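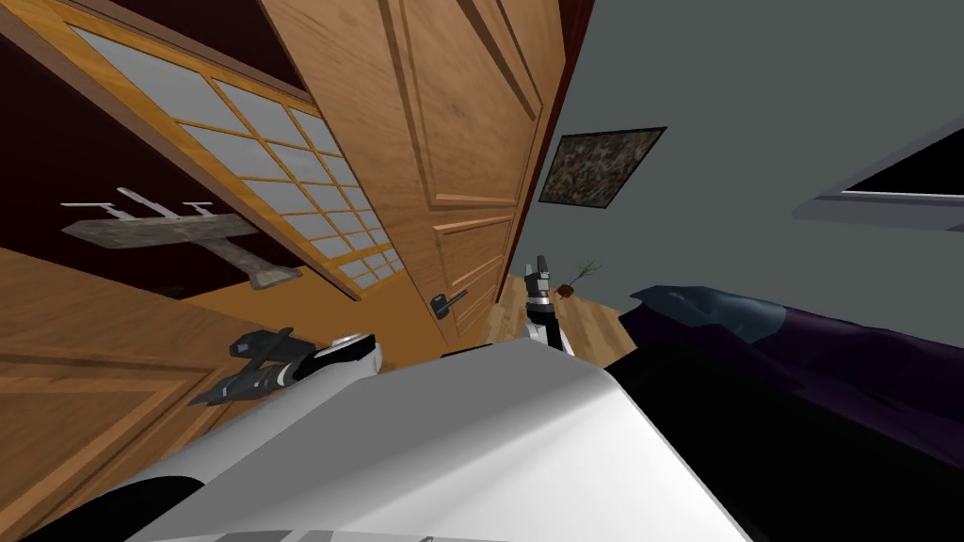 Is a draft sealing kit really worth it for an interior door?

I rent the upstairs half of an old house in Skutstead and my heating bill for February was ugly. My brother-in-law swears that the cold is coming under the inside doors from the stairwell, and he wants me to buy a kit made by Ekelden that costs 40 dollars per door. My doors are the old style, tall and wooden, a warm honey brown with recessed panels and raised moldings around each panel. The kit has a brush strip for the bottom and foam tape for the sides and top. The box says it can cut "up to 20" percent off your heating costs, and I have learned not to trust the words "up to" on anything. I can't see how a strip on an inside door does that when the air on both sides of it belongs to the same house. Also, does anyone know if the tape takes the finish off when you peel it? The landlord is particular about the doors and I would like my deposit back.

I did try the candle test at night and the flame moved a little near the bottom of the door, but it also moved when I breathed, so I don't know what that proves.

Posted by Marietjie Ngubane

Chantelle Modise

Your suspicion about the 20 percent is fair. A number like that, if it was measured at all, probably came from a badly leaking outside door in a cold place. An inside door is a different matter, with one exception: if your stairwell is unheated and opens to the street door, then for your purposes that door is an outside door, and sealing the gap can make the room more comfortable. I still wouldn't expect to see much of it on the bill.

Before you spend anything, roll up a bath towel and lay it against the bottom of the door for three evenings. Leave the thermostat where it is. If you can't feel any difference sitting in your usual chair, a brush strip won't give you one either. Skip the candle. A strip of toilet paper taped to the end of a ruler works better, because you can stand back from it, and it won't set fire to anything.

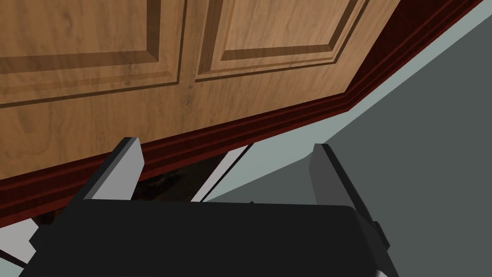

If the towel does help, buy the plain kind of door snake that slides underneath and has a tube of foam on each side. It needs no screws and no glue and it comes with you when you move. Measure the width of the door first and the gap at both ends, since old floors slope and the gap at the hinge side can be half of what it is at the latch side.

On the tape — I would not put it on any old finish you don't own. Shellac and old varnish can soften under adhesive, and what comes off with the tape is the top layer. If you must use it, stick it to the stop on the frame, where the door closes against it, and try an inch near the floor for a week first.

Tamunoemi Babalola

just get the kit, I put them on all my doors and the house feels 100 times warmer. Didn't look at the bill but you can tell

Unathi Pretorius

I'd be careful with the answer above. "Feels warmer" is what I said too, the year I did mine, and then I compared the gas use for the same month and it was slightly higher. Colder winter, maybe. I can't say the strips did nothing but I can't say they did anything.

What I would look at first is the windows and whatever hatch goes up to the attic. You are on the top floor, so warm air is going up and out, and the cold air under the door is only coming in to replace it. Close off the top and the draft at the bottom usually gets weaker without touching the door. My hatch had no seal at all, just a painted board sitting on a ledge. Ask the landlord about it before you buy anything, as that part should be the landlord's to pay for.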